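3.2 Delayed disclosure in the Kullstead storylines 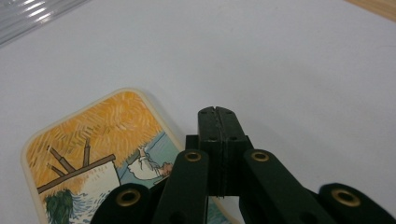 Figure 4. Card with a printed illustration, on a white tabletop.

Delayed disclosure is used in this paper for any plot element which the audience learns before at least one principal character, and which is then held back from that character across an episode boundary. The definition follows the coding scheme set out in Section 2 and excludes secrets that are raised and resolved within a single episode. Kullstead, a continuing serial set in a harbour town, relies on the device more heavily than the other two programmes in the sample. Its longest instance begins when the garage owner's daughter finds a postcard in her late mother's coat and conceals it from her father. Props of this type have to be recognised at a glance when they return after a gap of several weeks, and strong, uniform colour helps. A card such as the one in Figure 4, with its sky of swirling orange and golden-yellow brushstrokes inside a thin cream border, can be identified by a viewer before any writing on it could be read. The Kullstead postcard is handled in the same way by the directors: it is shown picture side up on each return, and the message is read aloud only in the episode that ends the storyline.

The corpus for this section consists of 1,416 scenes. Each scene was assigned to one of three states with respect to a given secret: dormant, where neither the secret nor its holder is present; pressured, where the holder is present and the secret is at risk; and released, where the information passes to a character who did not have it. A scene could carry a different state for each secret running at the time. Scene boundaries were taken from changes of location or of time, and a cut between two rooms of the same house was treated as a change of location only when no character passed between them.

Coding was carried out by two coders working separately. Asnakech Lemma coded the Kullstead and Cinari material in broadcast order. Gebremedhin Hadgu coded the same material by storyline, viewing all scenes attached to one secret before moving to the next. The difference in viewing order was deliberate. Broadcast order reproduces the conditions under which a regular viewer meets the story, including the loss of detail between episodes, whereas storyline order makes it easier to detect small continuities of wording. Disagreements were concentrated at the border between dormant and pressured. They arose mostly in scenes where the holder of the secret was present but the conversation concerned domestic matters, for example a late delivery or a missed shift. In such scenes the coder working in broadcast order tended to read pressure into pauses and glances, and the coder working by storyline did not. Where the two could not agree after discussion the scene was entered as dormant. The figures given for pressured scenes are therefore conservative.

Seven secrets in Kullstead met the criteria. Of these, two were released by the holder's own confession and the remainder by accident or by the action of a third party. Confession was slower in both cases. The postcard storyline ran for 20 episodes between discovery and release, and for most of that period its pressured scenes were short and placed in the second half of the episode. They seldom occupied the closing position. The closing position was given instead to secrets with a rival claimant, that is, a character who knew the truth and stood to gain by telling it. This is consistent with Howlader's account of the serial cliffhanger, which holds that the final scene of an episode favours a threat made by a person over one posed by circumstance.

Cinari shows a different arrangement. Its secrets are shared early, usually with a friend or a workmate, and the tension comes from the growing number of people who know. The pressured state was more difficult to code here, as a scene between two people who both know the secret carries little risk of release but often raises the subject directly. These scenes were coded as pressured only where a third character was within hearing. The rule is somewhat crude. It fails in the hospital episodes, where doors and curtains leave it unclear who can hear, and those episodes have been left out of the comparison.

The third programme, Cakitari, was suspended for part of the sample period and returned with a reduced number of weekly episodes. Its storylines were shortened accordingly. One secret, concerning the sale of the bakery, was released off screen during the gap and is reported in dialogue on the programme's return. It does not fit the scheme, which requires that release be shown, and it is discussed separately in Section 5.

Two limits on the method should be noted. First, the scheme records the presence of a secret but not its weight. A hidden illness and a hidden parking fine are entered in the same manner, although no viewer would treat them alike. A weighting by audience response was tried in June and set aside, as the responses available were almost all from viewers who posted after the release and knew the outcome. Second, the scheme takes the audience's knowledge to be complete from the moment of disclosure. Viewers who miss an episode, or who join the serial in the middle of a storyline, depend on recapping dialogue. In Kullstead this dialogue is generally given to minor characters, who repeat what they have been told and frequently repeat it wrongly. The effect of these errors on the state of a secret has not been coded.

3.3 Recapping dialogue and the minor character

Recapping dialogue was identified by two features: the restatement of an event already shown, and the presence of a listener who has a plausible need to be told. Where the second feature was absent the line was still recorded, but under a separate code.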